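Prellgate Rain and Temperature Series: README

Version 5. Daily and monthly climate values for the Prellgate basin, compiled from station records and station logbooks.

Contents

daily.csv — one row per station per day
monthly.csv — monthly means and totals, computed from daily.csv
stations.csv — station name, elevation, start year, sensor history
breaks.csv — dates and sizes of adjustments
flags.txt — meaning of the quality codes

Coverage

The series draws on 11 stations, of which two (Burkent Upper and Nava Weir) have records long enough for trend work. Burkent Upper has 82 years of daily minimum and maximum temperature. Nava Weir has a longer rainfall record, 116 years, but temperature was not observed there until much later and the early temperature pages are missing. The remaining stations are shorter and are included to support gap filling and break detection.

Variables

tmin, tmax: degrees Celsius, one decimal. The observing day ends at 7 a.m. local standard time. tmax is assigned to the previous calendar day, tmin to the day of reading.
prcp: millimeters, one decimal. Assigned to the previous calendar day. Trace amounts are stored as 0.0 with flag T.
snwd: snow depth in whole centimeters. Burkent Upper and Oda Pass only.
Missing values are empty fields. Version 4 and earlier used -99.9. Scripts that test for -99.9 will read the new files without error and return wrong counts.

Processing

1. Logbook pages were keyed twice and the two versions compared. Disagreements were settled from the page scan.
2. Values outside fixed station limits were flagged X and left in daily.csv. They are left out of monthly.csv.
3. Temperature series were tested for breaks against a weighted mean of neighboring stations. Only breaks supported by a logbook entry or a sensor change were adjusted.
4. Gaps of up to 5 days in temperature were filled by regression on the best correlated neighbor and flagged F. Rainfall gaps are never filled.
5. A month with any unfilled gap in rainfall has no monthly total.

Step 3 leaves some suspected breaks in place. The largest is at Oda Pass, where the screen seems to have been moved in May without a note in the log. Users who prefer a fully adjusted series can apply the candidate list at the end of breaks.csv — those rows carry status "unconfirmed".

Known issues

Rainfall at Oda Pass is too low in winter. The gage has no wind shield and no undercatch correction has been made.
Snow depth at Burkent Upper was rounded to the nearest 5 cm by one or more early observers.
Trends in annual rainfall differ in sign between stations. Do not average them into a single basin figure without weighting by elevation.
The monthly file and the daily file can differ in the last digit due to rounding order.

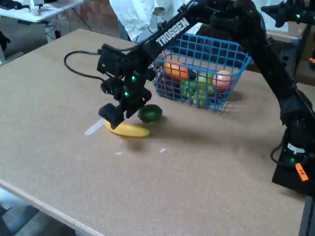 Nava wrote in after version 4 to ask why the monthly means for the early Burkent Upper years ran warmer than the printed yearbooks. The yearbooks used three fixed readings a day, while this series uses (tmin + tmax) / 2. The two methods are not interchangeable, and no conversion is supplied. Comparison with yearbook values should be limited to tmin and tmax.

Changes since version 4

Missing value code replaced by empty field.
Nava Weir rainfall extended backward from newly keyed pages.
Two station elevations corrected in stations.csv.
Flag F added to filled temperatures, which were not marked before.

Use

Free for research and teaching. State the version number with any published result. Report keying errors with station, date, and variable; corrections go into the next version and are not patched into the current files.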